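4.2 Where the Folding Happens

I went into this part of the study thinking I would write about drawers. Folding methods, stacking methods, all the stuff people argue over at family dinners. Then I read back through my notes from the home visits and kept running into the bed. Of the 56 households in the Løken sample, hardly any had a table or counter set aside for laundry, and even the ones that did tended to drift off to the bedroom with an armful of clothes anyway (I do this too, so I can't be smug about it).

So this section is about the bed as a work surface. I know that sounds like a small thing to hang four pages on! But once I started asking about it, people had a lot to say, and they got pretty specific. One woman told me she makes the bed first thing on wash day, top cover off, sheet pulled tight, and won't start on the shirts until it's flat. Another person folds on an unmade bed and just shoves the blankets toward the foot end. Both of them thought their way was the normal one.

I coded each visit for three things: what was under the clothes while they were being folded, which way the person faced, and where a piece went once it was done. The first code was easy. The second was a mess, and I had to redo it in May after Gerardo Gatchalian and I compared our sheets and found we'd been using "facing the wall" to mean two different things. He meant the body, I meant the eyes. We settled on the body. The third code turned out richer than I'd planned for, with 121 separate notes on finished pieces, and I'll come back to those in 4.3.

What I want to stay with for now is the half-done piece. In the earlier Zavivetti pilot I only wrote down the start and the end of a fold, a loose garment and then a stack, and that left out most of what people were really dealing with. Cloth on a bed doesn't behave like cloth on a table. A mattress gives when you lean on it. A sheet has its own wrinkles, and they work their way under whatever you're smoothing. You can line up one edge very nicely and still have the other end bunched up, because that end is out past where your hands are, or because it has started to slide down the side.

I started calling this the "far corner problem" in my notes, and the name stuck. Larger pieces make it worse, and so does a bed pushed up against a wall, where you can only get at the cloth from the open sides. Several people in the Vollura apartments had exactly that layout, and they handled it in different ways. A few knelt on the mattress. One man turned the garment around and around like a pizza so that the part he was working on was always closest to him, and he was fast at it, too.

Figure 3 is the kind of in-between moment I mean, with one side of the cloth lying straight and the other still twisted up on itself. 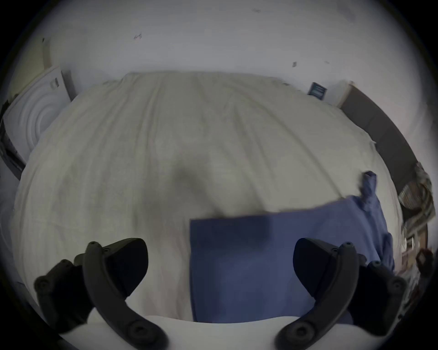

Figure 3. A blue cloth partway to neat on a white sheet, bed against the wall.

I've gone back and forth on whether to count a piece like the one in Figure 3 as folded. Under the Brilalach coding guide it would be a yes, because at least one clean edge is showing. Under my own scheme it's a "partial," and I'd rather keep it that way. When I asked people to tell me when a piece was finished, they hardly ever talked about edges. They talked about whether they could pick it up without it falling open. That's a test you do with your hands, and you can't read it off a still picture.

There's also the question of color, which I didn't expect to care about. In 12 of the visits the person brought up, without my asking, that a dark or bright piece is easier to fold on a white sheet because you can see where it stops. White pillowcases on a white sheet got a lot of complaints. I don't have enough here to claim anything, but I've added a line for it on the new coding form.

Last updated: August 26, 2025
Filed under: Home Life Studies, Laundry, Working Papers
Questions about this paper? Contact the Løken project office | All rights reserved | Back to top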